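Kallard opens its second zero-waste grocery shop in November

FOR IMMEDIATE RELEASE

I'm Rhiannon Phillips, I run Kallard, and I'm thrilled to say that we're getting a second shop! It opens in November on Vudarari Street, in the old shoe store next to the bus station, and if you've ever stood in line at our first place on a Saturday morning you'll know why we needed it.

For anyone who hasn't met us yet, we sell dry food by weight. Bring your own jar, tub or bag, fill it up, weigh it, pay for what's in it. Rice, lentils, oats, coffee, nuts, spices, dish soap, the works. The first shop carries 32 kinds of beans and grains, and the new one will have all of those plus a proper refrigerated counter for butter and cheese (people have been asking for cheese since our very first week).

The building needed a lot of love. We've got 700 square feet on the ground floor, a small kitchen at the back, and a big front window that had been papered over for years. My business partner, Nerys Cadwaladr, drew up the layout on the back of a flour sack, and the builders pretty much followed it.

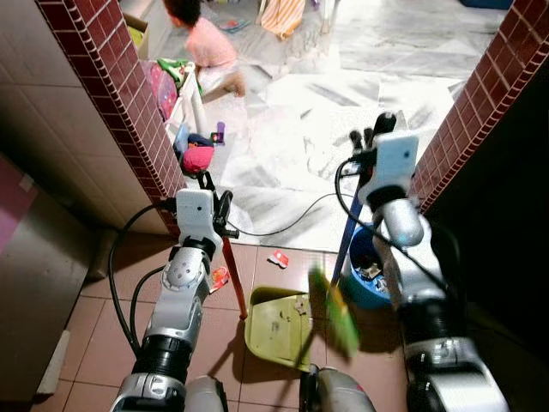 We paid for most of the work through a community share offer, and 694 people bought in. I still can't get over that. Shares started at ten dollars, and plenty of folks bought one for a grandchild or a neighbor. Every shareholder gets a vote on what we stock, so please don't blame me for the licorice.

"I wanted a shop where you can buy one cinnamon stick and not feel silly about it," says Nerys. "We've got wide aisles, low scales for kids and wheelchair users, and a bench by the window for anybody who wants a sit-down."

We'll be open from 8 a.m. to 7 p.m. every day except Monday. On opening day there's free coffee until noon, and we have up to 3310 glass jars to give away, one per household, first come, first served. Lids included!

Reporters are welcome to come by for a look before we open. Ask for me or Nerys at the first shop, any afternoon we're trading.

ENDS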